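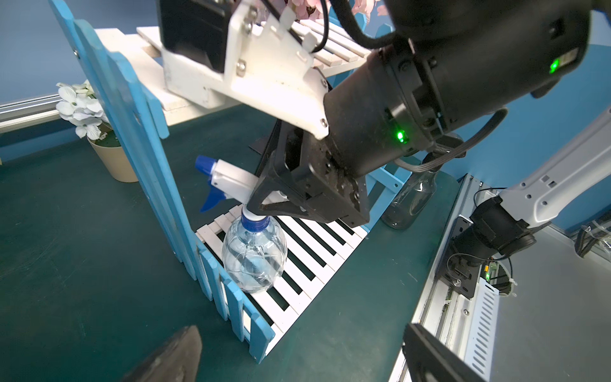 Deposit schemes for plastic packaging pay by the container, and that is why they collect so many drink bottles and so few of anything else. A drink bottle is one resin and a cap. A spray bottle with a white head, a blue trigger and a dip tube running down inside is several parts, and sorting lines price it accordingly. Drivstead charges 5 cents on both. I would set the deposit by the number of materials, with 2 rates to start, and leave the refund machines as they are.
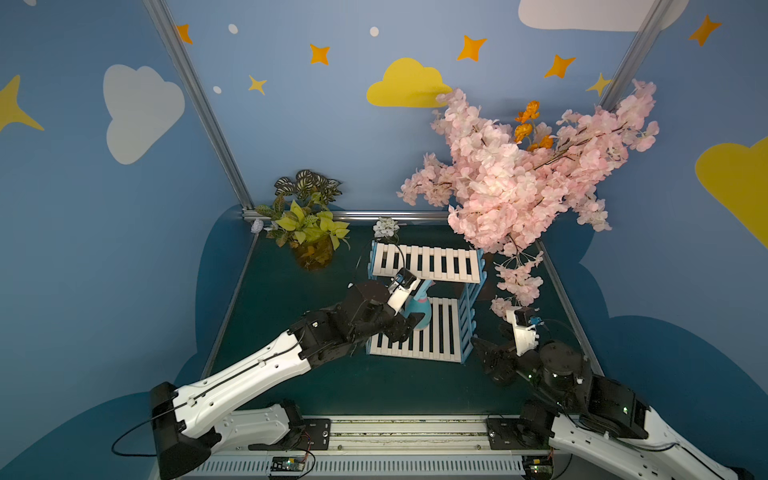 Mairéad Mulcahy wrote back that two rates would only push makers toward pouches, which carry no deposit at all. She would tax the pouch first. I accept the order but would still want both in the same bill.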